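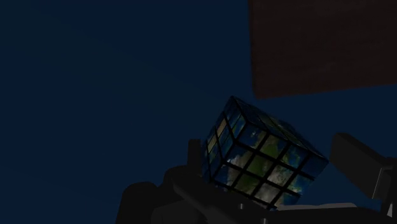 Demonstration means that a person produces the motion and the robot's job is to reproduce it, or something close enough to it to be useful. Most of this course assumes that you can collect demonstrations and that they are worth having. This week I'd like you to doubt both. Reorienting a cube is a favorite test task, and it's a good place to start doubting. Take the tilted cube with the satellite-style Earth printed on its tiles, one corner up, a gripper finger on either side. Three faces are turned toward us, but the top one is so deep in shadow that its print is mostly gone. The front face is easy to read, at least low down where the clouds catch the light. A person steering the fingers from that view would be deciding from the front face and guessing at the rest. Now ask what a learner copying that person is supposed to pick up. It gets the finger commands. It doesn't get the guess.

WEEK 6. TEACHING BY HAND, TEACHING BY REMOTE
Dexterous Manipulation, second half of term
Notes revised 3 May 2025

Read these before the lab. They replace the older Week 6 notes, which said some generous things about gloves that I no longer believe.

6.1 Two ways to put a person in the loop

Kinesthetic teaching: you take hold of the robot and move it. The joints are made slack, the motors cancel gravity, and the encoders record where everything went. You feel the object through the robot, more or less, and the motion you record is one the robot's body can make. It has to be, as the robot's body just made it.

Teleoperation: you stand somewhere else and send commands. The device can be a joystick, a 3D mouse, a glove, a headset with hand tracking, or a second copy of the robot that you move while the first one follows. You usually see through cameras and you usually feel nothing.

The textbook line is that kinesthetic teaching suits arms and teleoperation suits hands. I think that's mostly right and mostly for a dull reason, which is that people have two hands. Moving one arm through space takes one or two of yours. Moving several fingers at once, each with a few joints, while also keeping a cube from dropping, takes more than you own. Try it in the lab. Most groups end up with one person pushing fingers and another holding the object, and the recording that comes out is of a grasp that never bore the weight it appears to bear.

There's a second problem with hands-on teaching that gets less space in the papers. Your own hands are in the camera view. A policy trained on those images learns in a world with human fingers in it, and at run time those fingers are gone. The usual fix is to replay the recorded joint path with no one touching the robot and save the images from the replay. For a free-space reach this works well. For a cube held by friction, a replay of the positions alone tends to fail, and you've then thrown away the one recording that worked.

6.2 What a demonstration leaves out

Suppose a dataset entry holds joint positions, commanded positions, images, and a time stamp. That is a typical list. Missing from it:

- how hard the operator meant to squeeze
- what the operator was looking at
- what the operator would have done if the cube had slipped
- whether the operator thought it was a good attempt

The first is sometimes recoverable. If the commanded position sits inside the object and the measured position sits at its surface, the gap between them acts like a squeeze. Some groups lean on this heavily. It depends on the controller gains, so change the gains and the same data means something else. I have yet to see a dataset card that says this in plain words.

The third matters most. A set of clean demonstrations contains no mistakes, so the learner never sees a recovery. At run time it drifts a little, finds itself somewhere the operator never was, and drifts further. You met this in Week 4 as compounding error. With a mobile robot in a hallway you may get away with it. With an object balanced between fingertips you have very little room.

6.3 The Garano numbers

The Garano set is the one we use in the lab: 612 teleoperated cube reorientations, all in simulation, all driven through a tracked glove. The report that comes with it claims high success for a policy trained on the full set. Before you quote that, look at three things.

First, the 612 are what was kept. The appendix says operators made 4,000 attempts. Attempts that ended in a drop were deleted, along with attempts that ran past the time limit. So the set shows what glove control looks like when it goes well, and it went well in fewer than one attempt in six. The main text never puts those two numbers in the same paragraph.

Second, the test starts are drawn from the same poses as the training starts. A policy that had memorized a handful of finger paths could do nicely on that test. I'm not saying this one did. The report doesn't let us tell.

Third, there's no baseline with zero demonstrations. Reinforcement learning in a simulator can turn a cube given enough compute, and we covered how in Week 5. If demonstrations save time over that, somebody should show the saving, and should count the operator's hours as part of the bill.

6.4 Simulation as a place to teach

Teleoperating a simulated hand has real advantages. You can reset instantly. You break no fingers. You have the true pose of the object at every step, which you'd pay dearly for on hardware.

My doubts are about contact. The simulator has to decide what happens when a fingertip meets an edge, and it decides using a friction model and some stiffness settings that somebody tuned until the result looked fine. A human operator is very good at finding what works inside a given set of rules. Give the operator a simulator with slightly sticky fingertips and the operator will learn, within an afternoon, to use the stickiness. The demonstrations then teach a trick that belongs to the software.

Appearance is a smaller worry, but keep it on your list. A printed texture such as an Earth map gives each patch of a cube a different look, and that can help a vision system tell one orientation from another. It helps only where the print can be seen. Dim lighting, a finger across a tile, or an overhead surface in the view will each take some of it away. If your policy works from images, test it under poor light before you believe it. If it works from the simulator's true pose, admit that in your write-up and don't let a picture suggest otherwise.

6.5 Mapping a human hand to a gripper

Retargeting is the step that turns your hand's pose into the robot's. The usual approach matches fingertip positions, scaled by a constant, with a penalty for awkward joints. When the robot hand has five fingers and a thumb that opposes the way yours does, this is tolerable. When it has fewer fingers, or blocky ones, something has to be thrown out.

What gets thrown out is generally rolling. People turn a small cube by rolling it between the pads of the fingers and the thumb. A flat, hard fingertip doesn't roll. It pivots on an edge or it slips. The operator finds this out, gives up the natural motion, and invents another one: tilt the cube, let it settle, push, tilt again. So the demonstrations record a person's workaround for a bad interface. Calling that "human skill" in an abstract seems a stretch to me, though you'll find it done.

The Maditz group went the other way and built a leader device with the same finger layout as the follower, so that there is nothing to retarget. I like this better. It costs more, it has to be rebuilt whenever the gripper changes, and operators report sore hands. Read their section on operator training closely. They discard each operator's first 154 trials as practice, and they say so on the first page.

6.6 When I would use demonstrations anyway

You may have gathered that I'm unconvinced. I do use them, in these cases.

To get exploration started. A few dozen imperfect demonstrations can pull a reinforcement learner past the long stretch where it drops everything and earns no reward. You don't need the policy to copy them. You need it to have seen the cube off the palm and still held.

For the parts of a task outside the hand. Reaching, approaching, setting down. Record those by moving the arm yourself. It takes minutes and the data is good.

For corrections. Let the policy run, have a person take over as it starts to go wrong, and keep the takeover. These are the states the learner really visits, so each minute of operator time buys more. The difficulty is handing over control of a finger in contact without a jerk, and the Esteban controller we use in lab handles that badly. Expect a twitch at takeover and trim it from the recording, noting how much you trimmed.

6.7 Lab 6

Work in pairs. The simulator is already on the lab machines in the Cladholm building. Don't update it.

Part A. Each of you teleoperates the cube task for one full session. Keep every attempt, drops included. Write down what counts as success before you begin, and don't touch the definition afterward.

Part B. Train two policies, one on successes alone and one on everything, with the failures labeled. Run each for 300 trials from start poses that appear in neither of your recordings.

Part C. Lower fingertip friction by a modest amount and run both again. Report the change, even if it's embarrassing. A report where friction made no difference will get questions from me.

Part D. One page on what you, as the operator, knew during your best attempt that isn't in the file. Be concrete. "Intuition" will be sent back.

Marks go to the write-up. A policy that fails and is well explained beats a policy that works for reasons you can't give.

6.8 Questions people asked last time

Could we use the headset in place of the glove? Yes, but tracking is lost when your fingers hide one another, which for this task is often. Log the dropouts.

Is replaying a demonstration a fair baseline? Yes, and please include it. On fixed starts it does better than you'd like.

Do we need force sensing? The lab gripper model reports contact forces. The hardware one in the next room doesn't. If your policy uses forces, say what you'd do without them.

The extension project, for those staying on in July, repeats Part C on hardware. Places depend on how many working fingers we have by then.

Search course notes Go Advanced search

Contact the course office | Copyright the Dexterous Manipulation course, Cladholm | Back to top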